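Trasto Repair Desk
Ticket: Kestar 630 cassette deck, slow playback, wobble, hum on both channels
Category: Audio / tape
Status: Solved, with one question left open
Opened by: owner

Problem as first reported

I picked up a Kestar 630 at the Valderrama flea market and I am already far too fond of it. Big soft-touch keys, two lovely needle meters, a door that drops open like something on a submarine. It powers up and it plays. The trouble is that everything plays flat and slow, piano notes wobble as if the piano were under water, and there is a low hum under the music that stays put when I turn the deck's output knob all the way down.

What I had tried before opening the ticket:
Different tapes, including two that play fine in my car. Same result.
Cleaned the heads, capstan and pinch roller with isopropyl alcohol. The treble came back beautifully (wow, do these things sound good with clean heads!) but the speed did not change.
Different cables and a different input on the amp. Hum still there.

Reply, Repair Desk

Great deck, and those are good first steps. Let's treat the speed and the hum as two separate faults until something ties them together. For the speed, please get a reading before you turn anything. You need a test tape with a 3000 Hz tone and something that shows frequency. Any tuner app will do if it goes that high. We use the free Coder meter page because it also draws the wobble as a line, and the shape of the line tells you a lot.

For the hum, record a few seconds of it with no tape running and look at where the peak sits. If it's at the mains frequency, suspect a ground or shielding problem. If it's at twice that, look at the power supply.

Update from owner, 9:40 p.m.

Test tape borrowed, Coder page up and running. The tone reads well under 3000 and sinks a little more as the tape goes on. The line has a slow swell in it with a sharper little tooth on top that repeats very evenly. I stared at it for half an hour and I regret nothing.

Hum: strong peak at 100 Hz, a smaller one at 300, and almost nothing at 50. So that's the supply side, if I'm reading you right?

Reply, Repair Desk

You are reading it right. We're on 50 Hz mains, so 100 is what comes out of the rectifier, and 300 is one of its harmonics. The main filter capacitor is the first suspect. Unplug the deck and leave it unplugged, then check with a meter that the capacitor has discharged before your fingers go near it.

The slow swell plus a steady tooth sounds like an old belt. The tooth is usually a set in the rubber, where it sat bent over the motor pulley for years. Measure the belt path with a loop of string instead of measuring the old belt, which will have stretched.

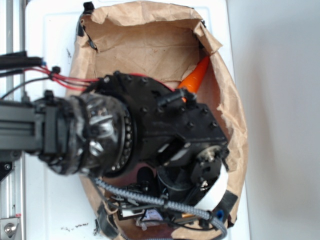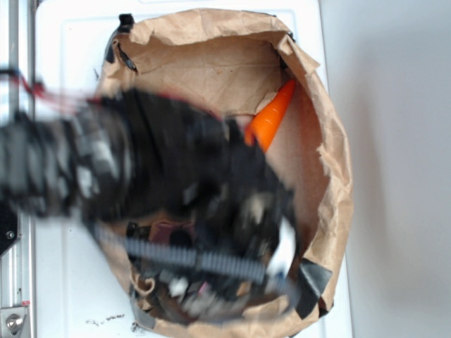
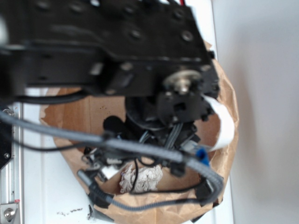
Trasto, issue 100

Update from owner, 11:15 a.m.

Cover off! Four screws underneath and two at the back that I missed the first time, so if yours won't lift, don't pull, go back and look. Inside it's much tidier than I expected, all the wiring laced into bundles.

The belt had gone past stretched. Half of it came off as a belt and the other half came off as black goo, which got on the flywheel, the pulley, my sleeve and the kitchen towel. Cotton swabs and alcohol took care of the metal parts. The towel is a loss.

The big filter capacitor looked fine, no bulge and no leak, but the solder joint on one leg had a ring crack all the way around it. I could wiggle the leg.

Reply, Repair Desk

Nice find. Reflow that joint and listen before you order a capacitor. Get all the goo off the motor pulley, including inside the groove. A thin film left there acts like a larger pulley and you'll chase the speed forever.

Update from owner, 4:30 p.m.

Joint reflowed, hum gone. I put my ear right against the speaker with the volume up and heard hiss, ordinary friendly hiss. The 100 Hz peak has dropped into the grass.

New belt fitted. First reading was too fast, which gave me a fright, and then I remembered there's a trimmer. On the Kestar 630 it's reached through a small hole in the back of the motor can. Use a plastic screwdriver if you have one. Mine is metal and the reading jumped every time it touched the can. I turned it a hair at a time, waited, turned it again, and got it sitting on 3000 with only a tiny flicker either side.

The tooth has disappeared. There is still a very faint slow swell near the end of a side.

Reply, Repair Desk

That last swell could be take-up tension, or it could be the test tape. Try it with the tape wound to the end and back once, which evens out the pack. Give the new belt a few hours of playing before you touch the trimmer again, as they do settle.

Update from owner, 8:05 p.m.

Wound the tape end to end and the swell got smaller, though I can still see it on the line. I can't hear it. Piano is steady, voices sound like people again, and I've been through one whole shoebox of tapes this evening with the cover still off so I can watch the flywheel.

One thing I'd still love to know: the right-hand meter sits slightly higher than the left on a mono recording, on playback only. Is there a separate trimmer for the meters on this model, or do they follow the playback level? The board has two small unmarked ones beside the meter plug and I've left them alone for now.

Repair Desk note: marked as solved for speed and hum. Meter question left open. If you have the service sheet for the 630, please post the page with the meter adjustment below.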